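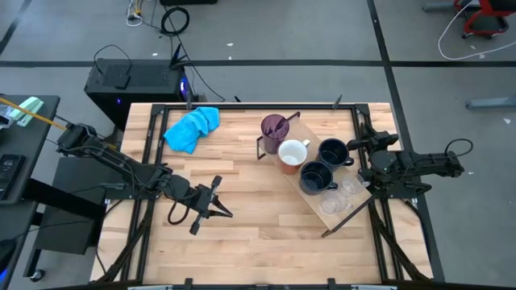
Two-arm teleoperation: how to teach cups on a small shelf without bad demonstrations?

Posted by Kinnunen

Hello all. I am recording demonstrations for a two-arm setup, by remote control with a leader arm in each hand. The task is to handle mugs and glasses on a little wooden shelf which stands on the table. We have a purple tumbler, an orange mug, dark navy mugs and clear glasses. The cloth on the table belongs to a second task, wiping, which I will record later.

I have 185 episodes now. The policy is acceptable with the orange mug, but with the clear glasses it closes the gripper too early, or pushes the glass against its neighbour. Also, when I look at my recordings, I often stop in the air before I grasp, because I am not sure of the depth. Must I throw these episodes away? And is it better to guide the arms directly by hand for this task? I record at 60 episodes per day at most, so I would not like to start again.

Posted by Tane Rakena

I would not delete everything. Look first at how long the pauses are. A short stop before the grasp does little harm, but if you wait several seconds, the policy learns that standing still is a correct action, and it may stay there. I cut the still part out of the recording when neither arm is moving, and keep the rest. Check that you cut both arms and all camera streams at the same time step. I made this mistake once and lost 100 episodes.

For the glasses, the wood is visible through them, so a view from above gives little information about where the wall is. A camera on the wrist helped us more than new episodes did. Please also decide one way to approach each type of cup and keep it. If you take a mug sometimes by the handle and sometimes by the rim, you need many more demonstrations.

About guiding by hand: it is easier to feel the contact, but your own hands and sleeves come into the camera pictures, and they will not be there when the policy runs. With two arms it is also tiring for one person. I would stay with remote control and practise for half an hour before recording.

Posted by Cledine

Same problem here, we used plastic cups at the beginning and changed to glass later. Maybe slower leader speed?

Posted by Hullow

I agree with Tane Rakena about the pauses. One more thing: change the place and the angle of the shelf between episodes. In my first set of 392 episodes the shelf was always in the same position, and the arm went to that position even after I moved the shelf away. Small changes of a few centimetres are enough at first. Please write again when you have tried the wrist camera, I would like to know the result with the glasses.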